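Familienzentrum Dutmont eröffnet neue Garderobe

7.11.20 — Das Familienzentrum Dutmont hat den Umbau seines Eingangsbereichs abgeschlossen. Nach Mitteilung des Trägervereins stehen den Gruppen im Erdgeschoss nun 16 neue Schränke für Schuhe, Hausschuhe und Wechselkleidung zur Verfügung. Sie ersetzen die offenen Regale im Flur, die nach einer Begehung im vergangenen Dezember als zu eng für die Rettungswege beanstandet worden waren.

Die Schränke wurden von der Firma Rolteck geliefert und innerhalb von drei Tagen montiert. Das weiße Modell mit zwei Türen, einer durchgehenden Schublade und darunterliegenden Ablagen wird von jeweils zwei Familien gemeinsam genutzt. Die Innenseiten dürfen mit Aufklebern gestaltet werden, die Außenflächen bleiben frei.

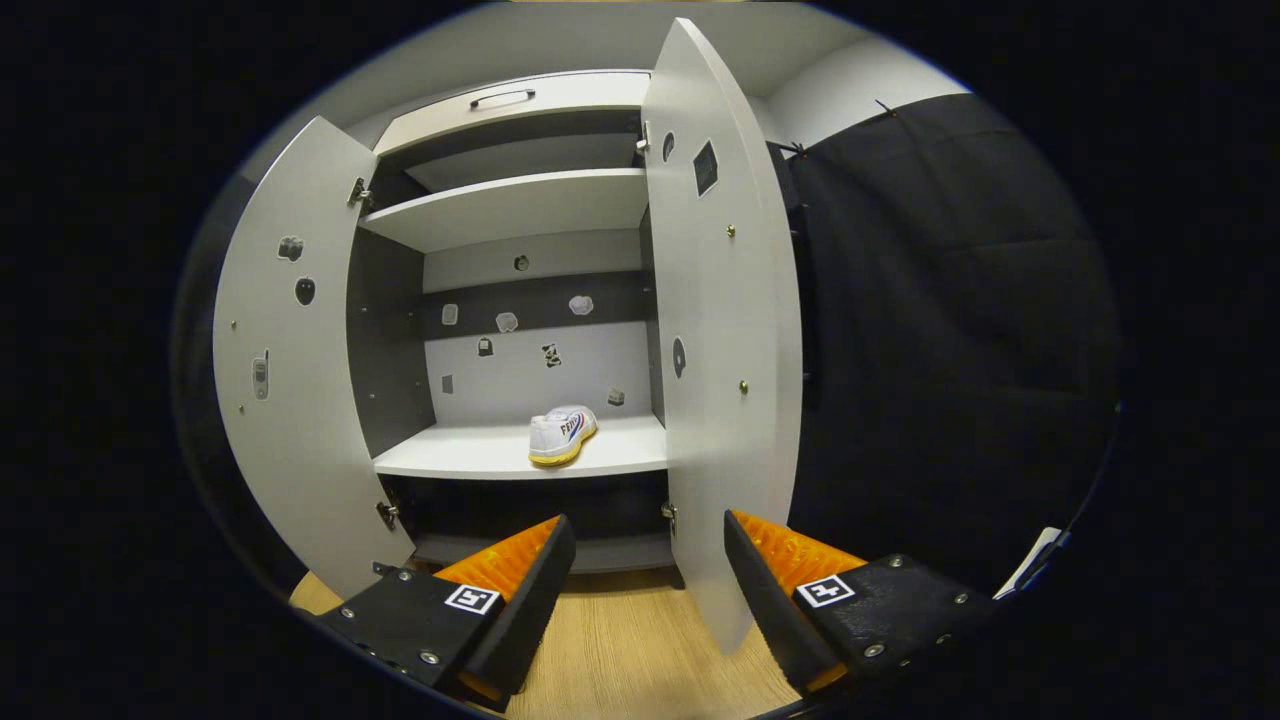

Schuhe sind künftig ausschließlich auf den Einlegeböden abzustellen. Die Schublade ist für Mützen, Handschuhe und kleinere Gegenstände vorgesehen. »Die Kinder sollen ihre Sachen selbstständig finden und wieder wegräumen können«, erklärte der Leiter der Einrichtung, Gaëtan Gaillard.

Fundstücke aus den alten Regalen werden noch elf Tage im Büro bei Darragh Egan aufbewahrt und anschließend an die Kleiderkammer übergeben. Die Zuteilung der Schrankplätze hängt am Haupteingang aus. Änderungswünsche nimmt das Büro schriftlich entgegen.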